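Dronness Little Picture Board, light blue
Product code 985

We've been selling small boards for children's rooms and hallway shelves since the shop was half the size it is now, and the light blue one is still the board people come back for. It's a flat, rectangular thing with a gray-brown surround and a soft blue face, and it has a little pink tab at the side, which our younger customers seem to like more than any other part of it! It sits happily on a shelf, a desk or a bedside table, and it's light enough to take along to Grandma's.

Tania Gamage drew the first version for her niece in Fledville, and she was very firm that it should be plain. She wanted a calm colour that wouldn't shout at you from across the room, and a surround that would go with the furniture most of us already have. We did try a red face one spring (a few of you will remember it) but the blue outsold it so thoroughly that we let the red go.

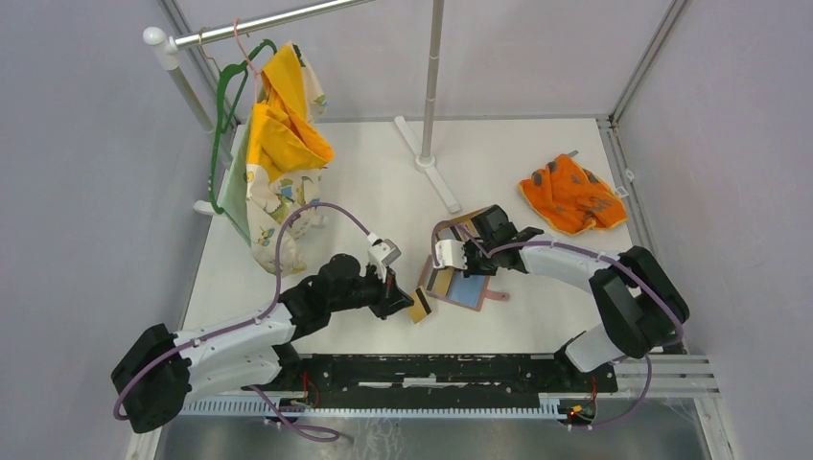
The tab is there for small fingers, so you can slide the board out from a pile of books or from a tight slot on a shelf without scrabbling at the edges. Please don't hang the board from it — it's meant for pulling, and it won't thank you for carrying the whole weight on a hook. If you'd like yours on the wall, ask for the Biswas hanging strips when you order and we'll pop a pack in the box for you.

Looking after it is simple enough. A soft cloth, barely damp, does for the face, and the surround only wants a dusting now and then. Keep it off radiators and out of strong sun if you can, as the blue does fade a little over the years. Mine has, though I'm still fond of it.

Boards go out flat in a card sleeve. Single orders are usually posted within two working days, and schools or nurseries wanting 20 or more should write to Chanida Wannasri in the shop, who will sort out a price and a delivery day that suits you. We have 112 in stock after the March delivery.

Colour: light blue face, gray-brown surround, pink tab
Sold: singly
Returns: 78 days, unused
Goes with: Gimex shelf stand, sold separately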